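### 4.2 Pushing with a single finger

The arm in these trials has nothing to grasp with. It has one rod, held upright just above the board, and every instruction must be obeyed by shoving. We chose this on purpose, having spent most of November watching a perfectly good two-jaw gripper turn a language problem into a gripping problem. A rod can't drop anything. It can, as we found, do most other annoying things.

Each trial starts from whatever arrangement the last one left behind. An operator types a short instruction ("put the green star next to the green cylinder", "move the yellow hexagon away from the edge") and the policy, which we call Lasance, has 200 control steps to comply. We trained it on 717 pushing episodes, all driven by hand by the first author or by Sreekumar Mathew, whose styles differ enough that a classifier could probably tell them apart. Mathew nudges. The first author, Kaan Tatlı, ploughs. The policy has learned to do both, sometimes within one push.

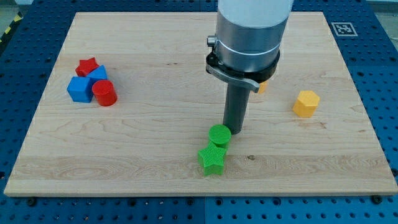 **Figure 4.** Board and blocks under the Lasance policy. The red and blue blocks are clustered on the left, the two green blocks stand together near the front, and the yellow hexagon is on the right. Instructions name blocks by colour and shape only.

Why not simply reset the blocks to fixed positions before every trial? Fixed starts gave higher scores on the earlier Bindholm policy, but those scores fell by almost 20 points once the blocks were left where they lay, so we now report only the harder setting.

Tight clusters are where the trouble starts. When the named block touches its neighbours, a straight push moves the lot, and the policy then has to decide whether it minds. Bindholm never minded. It would deliver the requested block to the requested place with an escort of uninvited ones, and under our first scoring rule this counted as full marks. We have since changed the rule: a trial succeeds only if the named block arrives and no other block has moved more than 2 cm. Lasance handles this better, mainly by pushing at an angle to peel the target away from the group, then circling round to push it properly. The circling is slow and uses up a good share of the steps.

Shape matters more than we expected. Cylinders pushed off centre slip round the rod and set off in a direction of their own choosing. Stars are easier, as the rod can settle between two points, although a star that catches on a neighbour will turn on the spot for as long as it is allowed to. We tried adding a penalty for spinning. The policy responded by avoiding stars — a reasonable view, but not the one we were after — and the penalty was removed before the Ondcombe trials described in Section 4.3.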